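4. 그리퍼와 제어기의 비교 실험

4.1 실험의 목적

앞 절에서 설명한 작업 분해에 따르면, 소형 기판에서 부품을 잡는 동작은 접근, 접촉, 파지, 이탈의 네 단계로 나눌 수 있다. 예비 실험에서 실패의 대부분은 접근의 마지막 구간과 접촉의 처음 구간에서 나타났다. 이 두 구간은 손가락의 모양과 제어기의 응답에 함께 영향을 받기 때문에, 어느 한쪽만 바꾸어서는 실패의 원인을 판단하기 어렵다. 따라서 본 절에서는 그리퍼 두 종과 제어기 두 종을 교차하여 네 조합을 만들고, 같은 작업에 대하여 각 조합의 결과를 비교한다.

비교하는 그리퍼는 Sukitz와 Castden이다. 둘 다 평행 개폐식이며 같은 손목 브래킷에 장착할 수 있다. Sukitz는 끝이 가늘어지는 손가락을 사용하고, Castden은 폭이 일정하고 끝면이 평평한 손가락을 사용한다. 제어기는 Helmy와 Iron이다. Helmy는 위치 제어를 기본으로 하고 접촉력이 한계값을 넘을 때만 동작을 멈춘다. Iron은 접촉 이후 손끝의 강성을 낮추어 작은 위치 오차를 허용한다. Karaki가 이전 기술 보고서에서 사용한 강성 설정을 출발점으로 하였으나, 그 설정은 더 무거운 대상물을 위한 것이므로 우리는 수직 방향의 강성만 다시 조정하였다.

4.2 작업과 절차

대상물은 단일 보드 컴퓨터 크기의 인쇄 회로 기판이며, 목표 지점은 기판의 한쪽 변을 따라 배열된 커넥터이다. 서로 다른 목표 지점 8개를 정하고, 모든 조합에서 같은 순서로 반복하였다. 기판은 탁상 바이스의 두 조 사이에 물렸다. 바이스를 사용한 이유는 두 가지이다. 첫째, 기판이 접촉에 의해 밀리면 손가락의 오차와 기판의 이동을 구별할 수 없다. 둘째, 바이스의 조는 손가락이 들어갈 수 있는 공간을 좁히므로, 실제 조립 환경에 더 가까운 조건이 된다.

조합마다 600회의 시도를 계획하고 수행하였다. 이와 별도로, Sukitz와 Iron의 조합에 대해서는 손가락 끝의 패드를 교체한 상태로 300회를 추가하였다. 기록된 시도는 모두 2,711회이다. 이 중 열한 회는 관절 기록이 중간에 끊어져 분석에서 제외하고 같은 조건에서 다시 수행하였다. 제외된 시도는 특정한 조합에 집중되지 않았다.

한 번의 시도는 다음과 같이 진행된다. 팔은 정해진 대기 자세에서 출발하여 목표 지점의 바로 앞까지 이동한다. 이 위치에서 카메라 영상으로 손가락 끝과 커넥터의 상대 위치를 추정하고, 한 번만 보정한다. 그 다음 손가락을 닫으면서 접촉을 확인하고, 파지력이 목표값에 도달하면 짧은 시간 동안 유지한 후 손가락을 연다. 부품을 기판에서 분리하는 동작은 이 실험에 포함하지 않았다. 분리 동작을 포함하면 커넥터의 마모가 누적되어 뒤에 수행한 조합이 불리하게 되기 때문이다.

성공의 기준은 엄격하게 정하였다. 두 손가락이 모두 목표 커넥터에 접촉하고, 인접한 부품에 접촉하지 않으며, 유지 시간 동안 손가락이 미끄러지지 않은 경우만 성공으로 보았다. 판정은 접촉력 기록으로 먼저 수행하였고, 기록만으로 판단하기 어려운 시도는 저자 두 명이 영상을 각각 확인하였다. 두 저자의 판정이 다른 경우에는 실패로 처리하였다.

4.3 결과

전체적으로 Sukitz와 Iron의 조합이 가장 높은 성공률을 보였고, Castden과 Helmy의 조합이 가장 낮았다. 나머지 두 조합은 그 사이에 있었으며, 둘 사이의 차이는 목표 지점에 따라 방향이 바뀌었다. 즉 넓은 간격의 커넥터에서는 제어기의 영향이 더 컸고, 좁은 간격의 커넥터에서는 손가락 모양의 영향이 더 컸다.

실패의 종류를 나누어 보면 차이가 더 분명하다. Castden의 실패는 주로 인접 부품과의 접촉이었다. 손가락의 끝면이 넓기 때문에 방향 오차가 조금만 있어도 모서리가 옆 부품에 먼저 닿는다. Sukitz에서는 이러한 실패가 드물었으나, 그 대신 유지 시간 동안의 미끄러짐이 더 자주 관찰되었다. 패드를 교체한 추가 시도에서 미끄러짐은 감소하였다. 다만 교체한 패드는 원래 패드보다 두꺼워서, 가장 좁은 목표 지점에서는 접근 자체가 실패하는 경우가 새로 생겼다.

제어기의 차이는 접촉 직후의 힘에서 나타났다. Helmy는 접촉을 감지한 다음에도 짧은 구간에서 이동을 계속하였으며, 이때 힘이 급하게 증가하였다. 한계값을 넘은 시도는 안전 정지로 끝났고 실패로 기록되었다. Iron에서는 힘의 증가가 완만하였다. 그러나 강성이 낮은 상태에서 케이블의 장력이 손목에 작용하면 손끝의 위치가 천천히 이동하였다. 이 현상은 팔이 길게 뻗은 자세에서 특히 뚜렷하였고, 케이블의 고정 위치를 바꾼 후에도 완전히 없어지지는 않았다.

4.4 접근 방향과 가림

접근 방향은 모든 조합에서 기판의 커넥터 쪽 변을 향하도록 통일하였다. 그림 4에서와 같이 그리퍼의 두 손가락은 커넥터 열을 향해 모이고, 바이스의 두 조는 기판의 양쪽에 위치한다. 이 배치에서 조와 손가락의 간섭은 적지만, 목표 지점이 조에 가까울수록 손가락을 열 수 있는 폭이 제한된다.

그림 4. 바이스에 물린 기판의 커넥터 열과 검은색 평행 그리퍼의 손가락 끝. 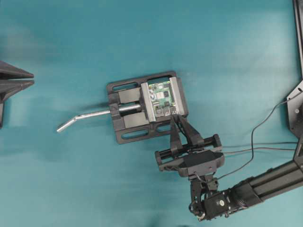 카메라에서 본 가림의 정도는 그리퍼의 종류에 따라 달랐다. Castden의 넓은 손가락은 닫히기 직전에 목표 커넥터의 상당한 부분을 가렸고, 이 때문에 보정 단계에서 추정된 위치의 분산이 커졌다. Sukitz에서는 같은 구간에서도 커넥터의 윤곽이 대체로 유지되었다. 따라서 4.3절에서 보고한 Sukitz의 장점 가운데 일부는 기계적인 것이 아니라 시각적인 것일 수 있다. 두 효과를 분리하기 위해서는 보정을 생략한 대조 실험이 필요하지만, 그 경우 두 그리퍼 모두 성공률이 크게 낮아져서 비교의 의미가 약해진다.

4.5 실험의 한계

본 실험에는 몇 가지 한계가 있다. 기판의 종류가 하나이므로, 부품의 배치가 다른 기판에서 같은 순위가 유지되는지는 확인하지 않았다. 조명도 일정하게 유지하였기 때문에, 금속 표면의 반사가 위치 추정에 주는 영향은 평가되지 않았다. 또한 Helmy의 힘 한계값은 제조사의 기본 설정을 그대로 사용하였다. 이 값을 낮추면 안전 정지가 더 일찍 일어나 부품의 손상은 줄어들겠지만, 성공률에 어떤 영향이 있는지는 현재의 자료로 말할 수 없다.

이후의 절에서는 Sukitz와 Iron의 조합만을 사용한다. 패드는 원래의 것으로 되돌렸으며, 미끄러짐은 유지 단계의 파지력을 단계적으로 높이는 방법으로 다룬다.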